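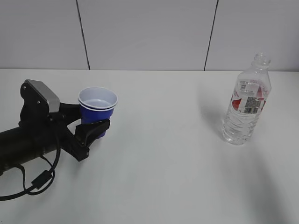

Ticket 186: Grip force drops out mid-pour
Site: Pokbridge, cell 4
Opened by: Joanne Kershaw
Status: open, again

Left gripper reports zero force for two seconds, then recovers and acts innocent. Swapped the sensor lead. No change. Reece blames the firmware — Reece blames the firmware for the parking.
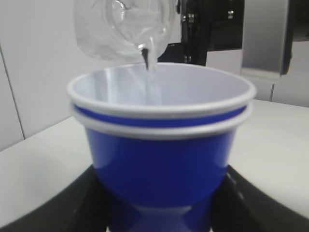 Fault log shows four dropouts, all with the wrist tilted. With a stream that thin going into the stacked cups, a pour takes long enough to catch one. Pours suspended until Gendby answers. Assigned to Dennis Oakley.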